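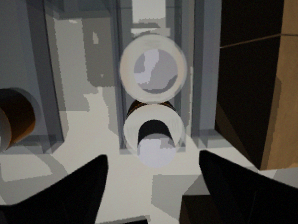 Fig. 1. Two round objects on a pale surface, with a pair of black gripper fingers in front (computer render).

Why does everyone in Zivcombe queue at the same bakery?
Second year Human Geography, local project report
Monday, October 29, 2018

I picked this topic because I was hungry, which I know isn't a proper research aim, but my tutor let it through. Zivcombe has two bakeries on the same street. Fostia is the old one with the green door, and Skamero opened in April. They sell more or less the same bread at more or less the same price, and yet on a Saturday morning the line outside Fostia goes past the chemist and Skamero has people walking straight in. I wanted to know what was going on.

My plan was to stand outside both shops and ask people questions. I did this on 5 mornings and ended up with 188 filled-in sheets, a few of which I had to throw out when the rain got to them. Each sheet had 4 questions: how far have you come, how often do you buy bread here, have you tried the other place, and what made you choose this one today. I kept it short as I wouldn't stop for a long survey myself with a warm loaf under my arm!

The distance answers were the dull bit. Most people in both groups walked, and most had come from the streets between the river and the Tse estate. I'd expected Fostia to pull people in from further off and it did a little, mainly on Saturdays, but the two maps I drew look so alike that I mixed them up twice while writing this.

The last question was much better. At Skamero people talked about time - they were on the way to the bus, or had a child with them, or just saw there was room inside. At Fostia hardly any answers were about the bread either. People said things like "I always come here" or "my mum came here", and one woman told me she'd had her best chats of the week in that queue. Several said they took the queue as a sign the bread was good. So the queue seems to be partly making itself, and that links up with the reading we did last term on habit and place.

I also timed the wait at Fostia. The longest I got was 30 minutes (I had a cheese twist at the end of it, very nice).

Problems with the project: I only went in the mornings, so I've missed the after-school crowd completely. I also stood a bit too near the Fostia queue, and people who are stuck in a line are far easier to talk to than people rushing off with a roll, so that side is probably over-represented. And I didn't ask anyone's age, which I regret. I've guessed at it in my notes but I haven't used the guesses here.

If I did it again I'd go on weekday afternoons and ask people who buy their bread at the supermarket too. They're the biggest group of all and I left them out.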